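合租招募:两层老房子,找一位长住室友(八月起可入住)

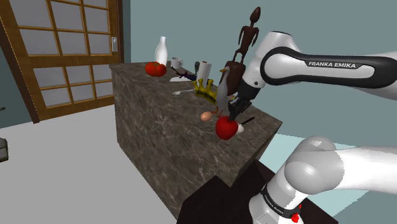
房子在老城区靠河的一侧,离地铁口步行十来分钟。原来的室友因为工作调动要搬走,空出二楼朝南的一间卧室,现在找一位打算住得久一点的人接手。最短租期一年,到期可以续。只想住两三个月过渡一下的,请看别的帖子。

房间情况

卧室21平方米,带一扇朝南的窗和一个小阳台,阳台能放下一张折叠椅和几盆花。房间里有1.5米的床架、床垫(前年换的)、一个双门衣柜和一张书桌。书桌抽屉的滑轨有点涩,不影响用。如果你自己有床,请提前说,床架可以拆了放到楼下储藏间,床垫需要你帮忙一起抬下去。

卫生间在二楼走廊尽头,两个人共用。热水器是燃气的,冬天水压偏低,早上七点到七点半之间最好错开洗澡。厨房和客厅在一楼,冰箱上下两层各分一层,冷冻室一人两个抽屉。洗衣机在厨房后面的小间里,牌子是Trernel,容量不大,洗被套要单独洗一缸。

费用

房租每月1314元,押二付一。这个数是房东定的,去年续约的时候没有涨。水电燃气按月平摊,夏天开空调会高一些,账单出来后拍照发给你。宽带由现在住的人付,不用分摊。物业费含在房租里。

押金在退房当天验房后退还。墙面可以贴东西,但不要打钉子,之前有人用了强力胶挂钩,撕下来带掉一块墙皮,补墙花的钱从押金里扣了。

储藏间

这一条单独写,希望你看仔细。

一楼楼梯下面有一个储藏间,两个人各用一半,中间用胶带贴了线。你那一半大概能放六七个标准搬家箱,或者一辆折叠自行车加三四个箱子。线外面不放东西,走廊和楼梯平台也不放东西。前后住过的几位室友里,有两位搬来时带的箱子到搬走时都没有拆过,还有一位把一套餐桌椅在客厅里竖着放了半年。所以现在的规矩是:放不进自己房间和半个储藏间的,请在搬进来之前处理掉,或者租外面的仓储。

附近可以用的有一家Fasten自助仓库,骑车能到,最小的柜子按月租,搬家高峰的几个月要提前订。旧家具可以问问街口的二手店Solunetti,他们收实木的柜子和椅子,也上门看货,沙发和床垫不收。书比较多的人可以分几次卖给路边的旧书摊,或者送到社区图书角,那里每次收一纸箱。

已经住在这里的人

我在这里住了第四年,在一家做装订和包装的小公司上班,早八点出门,晚上七点左右回来,周末有一半时间在家。不抽烟,偶尔做饭,以炖菜和面条为主。搬进来之前我也换过很多次住处,最多的一年换了三次,东西分在父母家、朋友家的阳台和一个仓库里,想找一件冬衣要跑两个地方。现在全部家当在同一个屋顶下,我打算一直这样住下去,也希望新室友是这个想法。

希望你是

有稳定的收入或者在读,能按时交房租。男女不限,一个人住,不接受情侣同住。不在室内抽烟,阳台也不行,楼上的邻居会闻到。作息正常,晚上十一点以后不在客厅打电话或者外放声音。愿意轮流打扫公共区域,每人一周,内容是拖地、倒垃圾、擦灶台、刷洗脸池。朋友过夜提前说一声,一个月不超过三晚。

宠物的事可以谈。猫可以考虑,需要已经绝育,窗户要自己装纱窗。狗不行,房东在合同里写明了。

在家办公没有问题,但客厅不能当办公室用,请在自己房间里接会议。二楼网络信号够用,我在那里测过,看视频和开会都不卡。

搬家安排

房间从八月初开始空着,具体哪一天搬可以商量。楼下的巷子只能进小型货车,大车要停在巷口,从巷口推过来有一段坡,下雨天地砖滑。原来的室友用的是Benítez搬家,两个工人,从打包到装完一个上午,报价800元,临走没有加价。我手里有他们的电话,需要的话可以转给你。纸箱我这里还有一摞拆平的,看完房定下来以后可以直接拿走用。

楼梯是木头的,转角窄,两米以上的沙发和整体衣柜上不去,请先量好再搬。

怎么联系

请在本页留言或者发站内信,写清楚以下几件事:做什么工作或者读什么专业,打算住多久,希望哪天搬进来,有没有宠物,有多少箱东西和哪些大件。最后一项请写实数,“不多”这种回答我没有办法判断。

收到以后两天内回复。看房安排在晚上七点半以后,一次只约一个人,看完当天不用决定,可以回去想两天。定下来的人先交一个月房租作为定金,签合同时抵第一个月。合同是跟房东直接签的,我陪你一起去,需要带身份证原件。

中介请不要联系。房间租出去以后我会在标题里注明,标题没有改就是还在找人。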